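Search stories
Enter keyword
Filed under: Short Fiction, Work, Issue Archive

The Folding Room

Stefaniia Mykhailiuk had folded towels at Humberg for eleven years when the arms came in. They came in February, in four boxes, and a man from Karpenko carried them up the back stairs because the freight lift was out again.

The laundry did hotels and two gyms and a hospital annex. On a normal shift the folding room sent down 1000 towels, and the six women at the long tables did it without looking at their hands. Stefaniia looked at the window. There was a parking lot, and past it the Berkard warehouse, where her brother had worked until it closed.

The man from Karpenko was Ihor Kravets. He was maybe thirty and wore a tie the first day and never again. He set up at a small table in the corner with cloth hung behind it, one black arm and one orange arm, and asked the supervisor for his best folder.

"That's her," the supervisor said.

So for three weeks she sat next to Ihor and told him what she did. It was harder than doing it. He would ask how she knew where the corner was and she would say it was at the corner. He would ask how hard she pinched. She took hold of his sleeve and pinched it, and he wrote something down.

"Do it again," he said. "Slower."

She did it slower and got it wrong. She had to throw the towel back in the basket and start over at her own speed.

The arms got it wrong most of the time. They dragged the towel, or closed on air, or picked up two layers when they wanted one. The other women laughed the first few days. Halyna clapped when a towel went on the floor. Then they stopped turning around. By the third week the arms had folded 73 towels well enough to go on the stack, and Stefaniia knew the number because Ihor kept it on a strip of tape on the wall.

She began to go over there on her lunch. She ate standing up and watched.

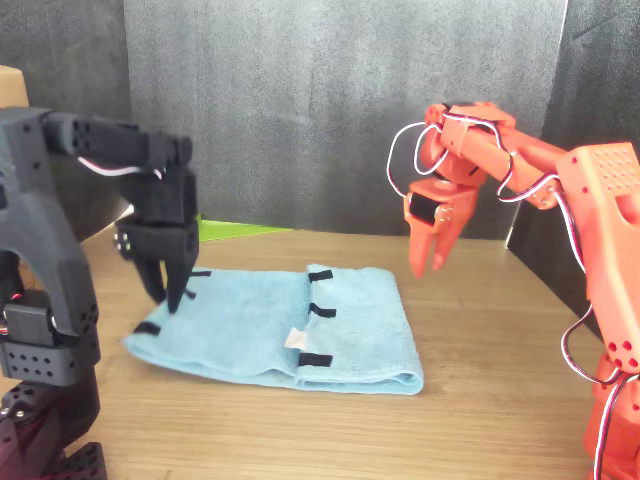 The corner table, with the blue towel.

The blue one gave them trouble. It had little black tabs on it, and Ihor was never sure what the fingers would do near a tab. Stefaniia thought it was a silly towel. No hotel would buy it.

"You're pressing in the wrong place," she said.

"I'm not pressing. It is."

"Then it is."

He moved the towel a little and tried again. She told him to start closer to the fold. He changed something on his laptop, which took longer than folding the whole basket would have, and they tried that.

"Good," she said, the same way she said it to new girls.

In the spring the supervisor called the women in one at a time. He had a sheet of paper for each of them. Two were offered the pressing line, nights. Halyna got 52 days of pay and a letter. She read the letter in the hallway and then came back in and finished her cart, and Stefaniia helped her with the last of it.

Stefaniia's paper said Operator. It was a little more money. She would watch four tables and clear them when they jammed, and she would write down each jam on a form. She asked what happened if she said no. The supervisor said he hadn't made up a paper for that.

Ihor left soon after for the next place, a plant in Zultow that did tablecloths. He shook her hand at the top of the stairs. He said the company would like to have her come talk to the people there, they would pay for the train.

"Talk about what?"

"What you told me. How you do it."

"I'd have to do it for them," she said. "I can't just say it."

He said that would be fine.

She went home and thought about Halyna, who had taught her the quarter fold in her first week and had slapped her hand for doing it from the left. It was Halyna's fold the arms were learning. Stefaniia hadn't said so to Ihor. He had never asked where she got it.

At the end of her first month as operator she turned in her forms. There were 284 jams. The supervisor said it was a good number, lower than they had planned for, and put the forms in a drawer.

She went back up. Table three had stopped with a bath sheet bunched under it. She pulled it out, shook it, and folded it herself before she pressed the button.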